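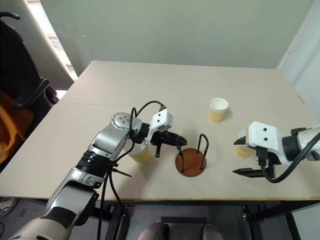 Owners keep telling us they wish they had set the cups out before touching the holder, and one at Doherty adds that paper cups are far easier to live with once they have a fixed spot on the table. We agree, so this section starts there!

Section 2. Setting up your Brudholm cup holder

Before you begin
Clear a good stretch of tabletop and wipe it down. A large table is lovely if you have one, but roughly 40 inches of free length is plenty.

1. Stand your paper cups on the table, open end up, well apart from each other.

2. Put the round holder down where everyone can reach it. Turn it until a loop faces the side you serve from.

3. Check each wire loop with a fingertip. It should sit level. If one has bent in the box, ease it back gently with your thumb (they are more forgiving than they look).

4. Lower the first cup into a loop, straight down. Let go when the rim stops it.

5. Load the next cup on the opposite side, then fill in the rest. The holder stays much steadier this way.

6. Lift the whole thing an inch and set it back down. No wobble? You're ready to pour!

Note: The loops take cups up to 11 ounces. For larger sizes, order the Celtham loop set, part 224.

CAUTION: Do not carry the holder with hot drinks in it. Fill the cups at the table.

CAUTION: Never bend a loop while a cup is in it.

Cleaning
Wipe the holder with a damp cloth and dry the loops right away. Keep it out of the dishwasher.

Prorkeo Table Goods, revised 2018-03-01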